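4.3 Registering a seized item

Use this procedure to enter a physical item into the Kidau evidence register after it has been received at the property desk. Items received outside desk hours go to temporary storage first; see section 4.6.

Before you start, you need:
- an open case number
- the seizing officer's badge number
- a printed label from the desk printer
- a login with the Custodian or Deputy Custodian role

1. From the main menu, select Items, then New Item.

2. Enter the case number. If the case was opened under the old Lurnthorpe numbering, type the letter L before the number. Kidau converts it when you leave the field.

3. Select an item class. Class controls which fields appear next, and it cannot be changed after step 8. Drugs, cash and firearms each have a separate class. Use General for anything else.

4. Enter the date and time of seizure, in 24-hour format. This is the time written on the officer's property sheet, even if the item reached the desk later.

5. Type a description, up to 80 characters. Describe what can be observed. Do not enter the name of a substance that has not been tested; write "white powder" or "plant material" and leave the Lab Result field blank.

6. For the Drugs class, weigh the item in its sealed bag and enter the gross weight in grams. Net weight is filled in by the lab.

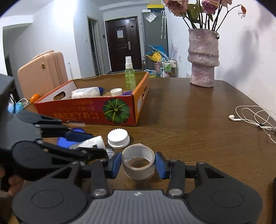
7. Scan the label. The cursor must be in the Label ID field when you scan. A valid label has a 23-character ID. If the field turns yellow, the scanner has dropped a character -- clear the field and scan again.

8. Select Save and Lock. Kidau writes the first custody entry and shows the assigned shelf.

CAUTION: Do not type a label ID by hand. A typed ID is accepted, but the custody entry is marked Manual and must be countersigned by a second custodian before the item can be moved or released to court.

Note: Shelf numbers from 700 up are in the locked room. If Kidau assigns one of these to a General item, check the class before you carry the item anywhere.

Error messages

Error 704: The case is closed. Ask the case officer to reopen it. Do not register the item under a different case.

"Label in use": The label has already been attached to another item. Void the label, print a new one and repeat step 7.

"Weight required": The class is Drugs and the gross weight is blank or zero.

Correcting an entry

A locked entry cannot be edited. Open the item, select Add Correction, and enter the correct value and a reason. Both values stay in the record and both print on the custody report. Corrections to weight also send a notice to the records supervisor (at present Desta Adugna).

Sites that still run the Imunar label printer should read section 4.4 before printing corrected labels -- the Imunar driver reprints the old ID unless its queue is cleared first. Sites on the Birhane printer can go straight to section 4.5.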